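About Us

Hello, and thanks for clicking on the page that most people skip! I'm Latrice Sorensen and I run Tirnura, a small cookery school in Trerport, up the hill from the harbour. I teach most of the classes myself, I answer the emails (usually at 6 in the morning, sorry about that) and I wrote this page too, so if it rambles you know who to blame.

How it started

I didn't train as a chef. I worked in the office of a shipping firm for years and cooked for anyone who'd sit down long enough. My gran's kitchen was where I learned, mostly by being handed a spoon and told to keep stirring. She made bread by feel and couldn't have given you a recipe if you'd begged her, which drove my mum round the bend.

When the shipping office closed I had a bit of money and no plan at all. A friend asked me to show her how to make a proper white sauce, then she brought her sister, then her sister brought two people from work, and before long I had coats piled up on my bed and strangers in my kitchen every week. My husband very gently suggested that I might like to find some premises.
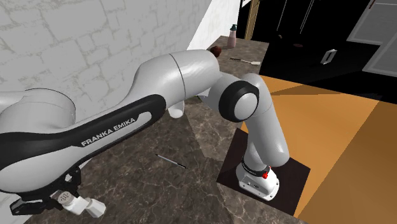
So I did. The first place was in Zinholm, above a shoe shop, and it had one oven and a flight of stairs so steep that I carried the flour up in small bags. We stayed there for two winters. I loved it, I really did, but the landlord wanted it back for his daughter and the hunt began again. Trerport was further out than I'd wanted, but the rent was kinder and the bus stops right outside.

What we teach

Everyday cooking, really. Soups, stews, bread, pies, pastry, what to do with a whole chicken, how to make a bag of lentils taste of something. There's a knife skills morning that fills up quicker than anything else we do, and a Saturday-style brunch class that for reasons of my own diary can land on pretty well any day of the week (check the bookings page).

The beginners' course is the one closest to my heart. It runs over six weeks and you don't need to know a thing. I've had people who'd never boiled an egg, and one lovely chap who'd been widowed and wanted to be able to have his grandchildren round for tea. He now makes a far better apple pie than I do and he knows it.

We also do a baking term starting each March. The first session is all about bread, and we work through to choux pastry by the end. Choux has made grown adults cry in my kitchen. It's fine! You add the eggs slowly, you keep beating, and you don't open the oven door however much you want to.

Pastry and a good cold worktop

If you come to one of my pastry classes you'll hear me go on about cold hands and cold surfaces. I'm a great believer in stone for rolling out. Butter stays firm for longer on it, so the layers have a chance, and you don't need to throw nearly as much flour about. A wooden board is perfectly good too, that's what my gran had, but you'll want to work a bit faster and pop the dough back in the fridge between folds.

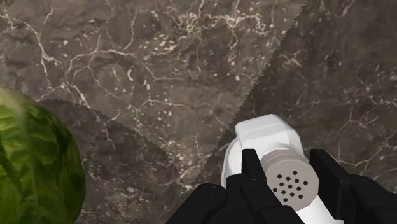 Polished marble with pale veins running through it.

For a basic shortcrust I use 300 grams of plain flour to 150 of butter, a pinch of salt and as little water as I can get away with. That does a good deep pie with enough left over for leaves on top, if you're a leaves on top sort of person. I am, every time.

How classes work

Classes are small. I like to know your name and whether you hate coriander. Most evening sessions begin at half past six and there's always tea first, then I show you the dish, then you make it, and we sit down together at the end and eat. Aprons are here for you to borrow. Please wear shoes that cover your toes, and bring a box with a lid for your leftovers.

Do tell us about allergies when you book. We use nuts, wheat, eggs and milk all the time, so I can't promise a kitchen free of any of them, but I can nearly always swap things round if I know beforehand. Ring me if you'd like to talk it through.

The knife skills morning costs 45 pounds and that includes your lunch. Other prices are on the bookings page, and gift vouchers are good for a year. 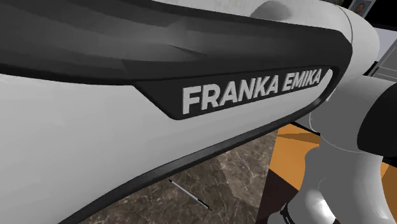

The Oyelaran suppers

A few times a year we push the tables together and hold a supper, named after the Oyelaran family who ran the greengrocer's downstairs when we first moved in. They used to send up crates of whatever needed eating that day, and I'd build a menu round it in a mild panic. Forty peppers, once. Another time it was nothing but leeks and plums.

The shop has gone now (they retired to be near their son, and I still get a card), but we've kept the habit. I buy what's cheap and in season and the menu goes up on the door that afternoon. Past students cook, their families come and eat, and whatever's left in the money tin goes to the food bank in town. Last year that added up to 2373 pounds, and I was so chuffed I read the number out twice.

Come and say hello

If you're not sure which class would suit you, drop me a line or put your head round the door. The kettle's generally on. I send out a newsletter every month or so with new dates and a recipe, and you can sign up for it at the bottom of the bookings page. The next one has my gran's ginger cake in it, which took me years to work out and wants a whole 200 grams of black treacle.

Latrice x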